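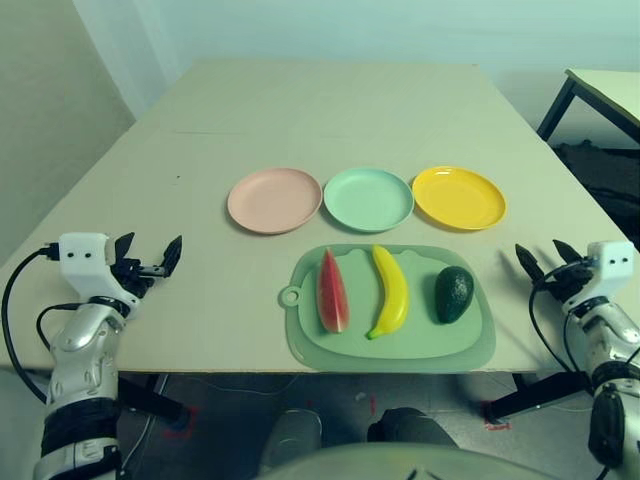

How to read a restaurant before you eat in it

I have had 22 lunches out so far this year and regretted 3 of them, a rate I'm rather proud of. Most of the work is done before anyone hands you a menu.

Start with the reviews, but skip the fives and the ones. The fives were written by cousins and the ones by people who couldn't park. Donon, the noodle place by the station in Ivumville, has 346 reviews, and the useful stuff is all in the threes. Somebody in there will tell you the broth is good and the dumplings are an afterthought.

Next, ignore the website. Radwan's still has a Christmas menu up in August and a phone number that rings in a shoe shop. The lamb is wonderful.

Then walk past at half twelve on a Thursday. Fridays are no use, as everywhere is full on a Friday, including the bad pizza place. Look at what's on people's forks. If they're all having the same dish, order that and don't be clever about it.

Count the menu if you can see it from the pavement. Mendo lists 24 mains, from ramen to fish pie, and I would gently ask yourself how many of those anyone was expecting to cook today. Stick to whatever the name over the door suggests they do.

Once you're in, order one plain thing: rice, chips, a bowl of soup. A kitchen that takes trouble over rice will probably take trouble over your duck.

Furniture tells you very little. I've eaten superbly on a garden chair and terribly on velvet. Do check whether the table wobbles, though, and sit somewhere else if you've ordered the soup.

Bring cash for Radwan's. The card machine has been "back tomorrow" since I started going.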